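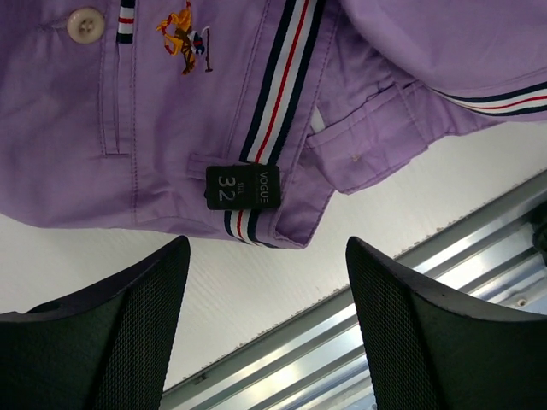 Purple polo, cream button, stripy trim. Mending pile, Thursday night.

1/ I want to write down what I learned about moving house with a family of four in January, before I forget it. My English is better in writing than in speaking, so a thread is good for me.

2/ We moved from Ballico to Grestdale. It is 205 kilometres. The truck was booked for 7 in the morning and came at 20 past 9. Please plan something for the children to do in an empty living room. Ours drew on the boxes.

3/ Colour stickers on boxes: yes. But write the room also. My husband used green for the kitchen and I used green for the bathroom -- we found the frying pan beside the towels.

4/ The movers (Uddin, family company) were polite and very quick with the stairs. The bill was 482 dollars more than the quote. The piano was not written on the form. This was my mistake, I filled in the form.

5/ Clothes took me the longest. I thought I would sort them before the move. I did not. Now I do one bag each evening after dinner and I have three bags left.

6/ My neighbour Zofia Wasilewska told me to keep one suitcase packed like for a holiday, with pyjamas, chargers, medicine and a kettle. I laughed about the kettle. The first night I was very grateful for the kettle.

7/ Change your address at the bank early. I waited 30 minutes on the phone, then the line was cut, then again from the beginning.

8/ Somebody asked about the cat. She stayed under the bath for two days and came out for tuna. She is fine and has chosen the best chair.

9/ Janelle Bañez, if you are reading, I found your casserole dish! It was in a box called "cables". I will bring it on the weekend.

10/ Next I must find a dentist and a swimming class for the little one. If you live in Grestdale and know a good teacher, please write to me here.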